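Section 4. Two-arm cell, round table: set-up, daily checks, finger pads

Bodbridge workshop copy. Written up by Jailson Brito, replaces the loose sheets in the Mendex folder. If you have the old sheets still, bin them, the torque page was wrong.

Covers the Leite cell only. The Drumport cell has a square bench and different fingers, do not use these numbers there.

4.1 Before you start

You need:
hex keys, metric, the long ones
torque driver
lint-free wipes
marker pen
log book (hangs by the door, put it back)
one soft test piece, white, from the drawer

Caution: both arms can move when you only mean to move one. Keep out of reach of both. One person at the pendant, nobody else inside the tape.

Caution: never put a hand between open fingers with power on. Not even to pick fluff out.

4.2 Power up

1. Walk round. Look for cables under the arm bases, tools left on the table, anything on the floor.
2. Table clear. Wipe the top, dry wipe only. Wet cloth lifts the finish and then the pieces drag.
3. Main switch on. Wait for the controller to finish, takes almost 4 minutes from cold. Don't press anything while it's thinking.
4. Release the stop button. Twist, don't pull.
5. Check the wrist lights, left then right. If one stays dark, stop and go to 4.7.
6. Bring both arms to the ready pose at slow speed. Finger on stop the whole way.
7. Open both grippers fully, close, open again. Listen. A dry click at the end of travel is fine, a grinding noise isn't.

Note: if the cell has stood over the January shut-down do step 7 six times before going on. Grease settles.

4.3 Left-hand grip check

Do the left arm first, right arm parked open and off the table edge. If you do it the other way round the stored offsets get written in the wrong order and you will be back here after lunch.

1. Lay the test piece on the table at a slant, within reach of the left gripper.
2. Select LEFT on the pendant. Check it really says LEFT.
3. Lower until the fingers are either side of the piece. They should just reach the wood, no bending.
4. Close at low force. The fingers want to land across the middle, not the tail end.
5. Hold. Look at the wrist light again.

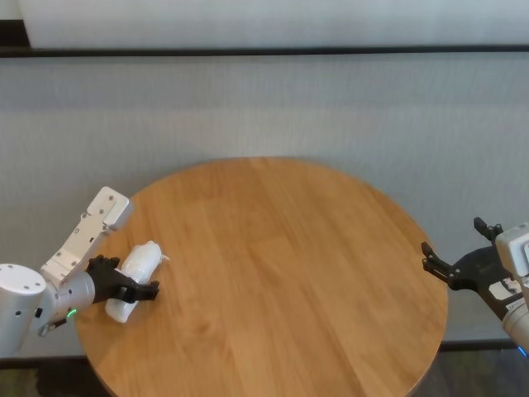 Fig. 4-1. Left gripper closed across the middle of the test piece, right gripper open and clear of the table.

6. Give the piece a light pull using the long tongs (not fingers). Should not slide.
7. Open, lift, park.

If it slides: pads are worn or dirty. Clean first, see 4.5, then try again before you go changing force settings. People always go for the force setting. Leave it alone.

If the fingers press hard into the table: height offset is off. Raise by one step on the pendant and repeat from step 3. More than 4 steps and something else is wrong, probably the table has been shoved. Check the marks on the floor.

Note: the table is round so there is no corner to square it to. Use the tape marks under the feet. Don't line it up with the grain, it was put down any old way and the grain means nothing.

4.4 Right-hand grip check

1. Park the left arm high. High means well above the table with the fingers open, not hovering a hand's width up.
2. Select RIGHT.
3. Turn the test piece so one end faces the right arm.
4. Bring the right gripper in low and level from its own side. Slow speed.
5. Close on the end of the piece, low force.
6. Look along the table from the front. The wrist should be level, the free end of the piece lying out to the left.
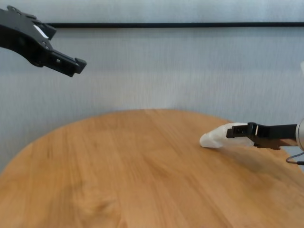
Parking height for the idle arm is the thing most people get wrong on this check, and it costs us more fingers than anything else. Low parking looks tidy and saves a few seconds, then somebody jogs the wrong arm and the two meet over the middle. Set the left one as it is in the figure, well up off the wood with its two fingers apart and nothing in them, while the right one works down low on the white piece. Check the height by eye from the front, then save it as PARK L. Mirror it for PARK R when you do the left side again.

7. Light pull with the tongs, same as before.
8. Open, lift, park. Write both results in the log.

Note: soft pieces bunch up when gripped. A few folds is normal. If the piece gets pushed along instead of gripped, the closing speed is to high, drop it one notch.

Caution: watch the cable under the right wrist. It needs slack for the full wrist turn but must not lie on the table. If it catches the rim, stop, re-clip, begin again from step 2.

4.5 Cleaning

Every shift:
1. Power to the grippers OFF at the pendant, stop button in.
2. Dry wipe on both finger faces. Get into the small cut-outs, lint packs in there.
3. Wipe the wrist lights so you can see them.
4. Look at the screws on the gripper sides. Marker line broken = screw has moved, re-torque and re-mark.

No solvent on the fingers. No air line either, it blows the lint into the mechanism.

4.6 Changing finger pads

Pads are part 353, bag in the top drawer. Change both pads on a gripper together, never one.

1. Gripper fully open. Main switch OFF this time, not just the stop.
2. Undo the two pad screws. They are short and they roll, so lay a cloth down first.
3. Old pad off. If it's stuck, ease it with the plastic wedge. No screwdrivers.
4. Clean the seat, dry wipe.
5. New pad on, chamfer towards the tip. Screws in finger tight, then torque driver, setting 6.
6. Marker line across each screw head and onto the finger.
7. Power up as 4.2 and do the grip check for that side.

Keep the old pads, they go in the tin marked Mendex for measuring. Write the side on them, L or R.

4.7 Faults

Wrist light dark: check the plug at the arm base, then the fuse. If both are good, log it and leave the cell off.

Gripper won't close all the way with nothing in it: lint, or a pad on back to front. See 4.5 and 4.6.

Arm stops half way, pendant shows code 11: joint limit. Don't keep pressing. Jog back the way it came and start the move from the ready pose.

Both arms stop together: somebody has leant on the stop button. Check before you ring anyone.

Piece drops on lift: repeat the grip check, that side only. Twice in one shift, change the pads.

4.8 Shut down

1. Test piece out, back in the drawer.
2. Both arms to the rest pose, left first.
3. Stop button in, main switch off.
4. Log signed, with the time.

Pad change intervals and the spares list are in section 5.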